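Ticket 451: keyboard sticky, desk grimy, mug rings everywhere
Category: Workstations and desks
Status: Solved
Opened: Tuesday, July 8, 2025

Hi all! Putting this in the desk care section because I couldn't find a better spot for it. I have a black desk, and for the last couple of weeks it's had these pale rings on it that come back every time I wipe them off. On top of that (literally) the space bar on my keyboard has started going down slow and coming up slower. I drink a lot of coffee with milk, so I have my suspicions.

What I've tried so far:

Plain water on a paper towel. The rings go away, then they're back in the same spots once the desk dries.

The Lalten desk spray, two rounds. It smells great, but it left streaks you can see from the doorway whenever the lamp is on.

Turning the keyboard upside down and shaking it. Crumbs, lots of crumbs, no change in the space bar.

Update, same day, after lunch

Okay, I unplugged the keyboard and pulled the space bar off with the little wire tool. There was a brown crust on the stabilizer on the left side, so that's one mystery solved. I cleaned it with a cotton swab and a bit of rubbing alcohol, let it sit for an hour, and popped the key back on. It clicks like it used to! I'm leaving the rest of the keys alone because I know myself, and I would lose one.

The rings are another story. I went over the whole desk with a barely damp microfiber cloth and dried it right behind me, and that got rid of the streaks from the spray. Then I put my mug down, went to answer the door, came back, and there was a new ring. So the desk was never really the problem — it's the mug. I've been wiping the wrong thing for two weeks.

It's my favorite one, too, the navy mug with the light blue wavy lines on it like a hiking map. I rinse the inside every day and give the outside maybe a quick splash, so I went after it with a tissue, right there next to the keyboard. 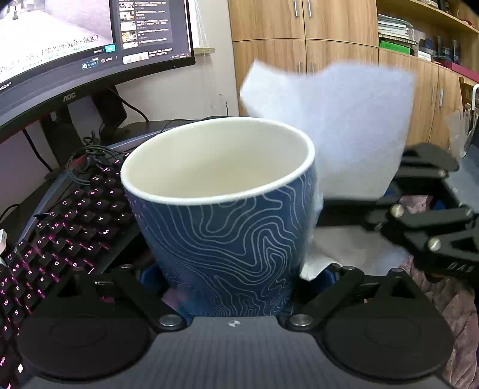 Can I use the same spray on the desk and on the mug?

Keep the desk spray for the desk. A mug only needs dish soap and warm water, including the bottom, and then a proper dry before it goes back next to the keyboard.

Update, evening

Gave the mug a real wash in the sink and went over the foot of it with an old toothbrush. The rim on the underside has a rough, unglazed edge, and there was old coffee sitting in it. It took a few passes before the water ran clear.

I also dug out a cork coaster from the Privelero set that's been in a drawer since we moved. It isn't pretty, but it's flat and it fits between the mouse and the keyboard. The cables behind the keyboard are still a mess — that's a different ticket and a different weekend.

Evening coffee test: no ring on the desk, a faint one on the coaster, space bar still fine. Marking this as solved. If the space bar gets slow again I'll reopen it and ask about those Jiltine key pullers, because the wire tool scratched the side of the cap a little.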